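Imprimir este mensaje | Enviar por correo electrónico

Lista: robotica-club
Asunto: Re: Escenas de agarre en simulación, reparto del trabajo
De: Booker Pruitt
Fecha: 2021-09-18

Hola a todos:

Contesto al mensaje de Ayantu por partes, que mezclaba varias cosas. Lo copio entero porque algunos os habéis dado de alta esta semana y no lo recibisteis.

> De: Ayantu Gidey
> Asunto: Escenas de agarre en simulación, reparto del trabajo
>
> Hola:
>
> Ya está subida al repositorio la carpeta Grudura con los objetos
> escaneados. Faltan por revisar los de tela y calzado, que son los que
> peor se comportan cuando la pinza se acerca. Los rígidos (tazas,
> cajas, botes) van bien con los parámetros del curso pasado.
>
> Preguntas:
>
> 1. ¿Mantenemos la malla de colisión simplificada para todos los
> objetos o la hacemos más fina en los blandos?
>
> 2. ¿Cuántos intentos por objeto vamos a contar para la memoria? En
> el borrador pone 200, pero el año pasado hicimos menos.
>
> 3. ¿Quién se encarga de las vistas desde la muñeca? Yo puedo con las
> generales, pero no me da tiempo a las dos cosas.
>
> 4. El robot del aula de Endusgate, ¿lo tenemos reservado o no?
>
> Un saludo,
> Ayantu

1. Malla de colisión. Propongo dejar la simplificada en los rígidos y rehacerla en los de tela y calzado. Ahora mismo la envolvente cierra los huecos y cubre los pliegues, así que la pinza se detiene en el aire, a una distancia que a simple vista no cuadra con el modelo. En los rígidos apenas se nota. He probado la descomposición convexa con tres objetos y el tiempo de cálculo sube, pero en los ordenadores del laboratorio se puede asumir. En un portátil, bastante menos. Si alguien trabaja desde casa, que lance las pruebas largas en el servidor y use el portátil sólo para mirar poses sueltas.

El guion para generar las mallas está en la rama Lutard. No lo mezcléis todavía con la principal. Tiene la ruta de salida escrita a mano y sobrescribe lo que encuentre.

2. Intentos. Los 200 del borrador son por objeto y se quedan. El curso pasado sumamos 1,398 en total entre todas las categorías (copio la cifra tal como sale en la hoja, con la coma de millares en inglés; en la memoria hay que corregir el formato). Con tan pocos por categoría no se podía comparar nada, y el tribunal nos lo dijo.

Un intento cuenta desde que el brazo sale de la posición inicial hasta que se abre la pinza o se agota el tiempo. Si el simulador se cuelga, no cuenta, y se apunta aparte con el número de semilla. Los que se interrumpen a mano tampoco cuentan.

3. Vistas desde la muñeca. Me quedo yo con ellas. Hay que guardarlas con el mismo número que la vista general, porque en diciembre perdimos unas 5 horas emparejando ficheros. De momento subo una de las poses de acercamiento con los objetos de superficie irregular. Conviene verla a tamaño completo, sobre todo la zona entre los dos dedos, donde queda la parte más arrugada del modelo.

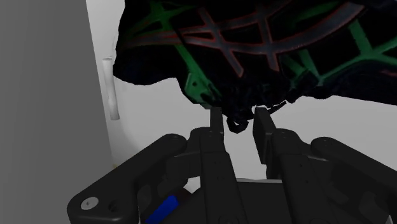 Vista simulada de la pinza junto a un objeto oscuro de superficie irregular, con trazos verdes y grises.

Me interesa que miréis dos cosas. La primera es el dedo izquierdo: en esta vista la punta toca o tapa el borde inferior del objeto, y con una sola imagen no sé distinguirlo. Hay que comprobarlo con el registro de contactos antes de anotar nada. La segunda es el bucle negro pequeño que sobresale hacia abajo. Puede ser parte del objeto real o un resto del escaneado. Quien tenga acceso a los escaneos originales, que lo compare, por favor. Si es un resto, se limpia y se vuelve a exportar; si no lo es, se deja y se tiene en cuenta en la malla nueva.

4. Robot de Endusgate. No está reservado. Pedí el aula y me contestaron que primero va el grupo de Zinchenko, que tiene la entrega antes que nosotros. Hasta entonces todo se hace en simulación. He dejado pedidas 9 sesiones para después y espero confirmación.

Pendiente para la próxima reunión:

- Ayantu: vistas generales y lista de objetos de tela que faltan.
- Booker: vistas desde la muñeca y mallas nuevas.
- Sin asignar: revisar los escaneos originales y pasar a la hoja los cuelgues del simulador.

Si alguien quiere lo que está sin asignar, que responda a la lista y no a mi correo personal, para que quede en el archivo.

Saludos,
Booker

Imprimir | Enviar a un amigo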